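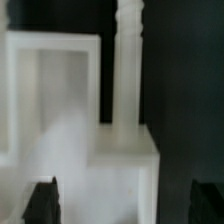 **Tagged block assembly** is a bench exercise in which a small structure is built from white parts carrying printed square markers, known as fiducial markers. Parts range from small cubes to long bars, flat trays and H-shaped frames.

## Parts

A marker may be placed on the top of a part, on its front face, or on both. Markers on more than one face keep a part identifiable after it has been turned or stacked.

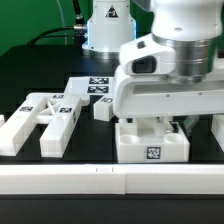 Larger parts may have recesses or cross-bracing. In the Umeck set, described by Takumi Shimada, the full kit has 26 parts, of which 17 are needed for the basic build.

## Procedure

Parts are laid out on a dark, matte surface – white on black gives a clear outline. The base is placed first, then the uprights and bars.
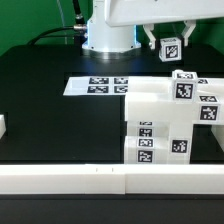

Cubes are usually added last. A build is scored on fit and alignment, with a limit of 30 minutes under the Hondell rules.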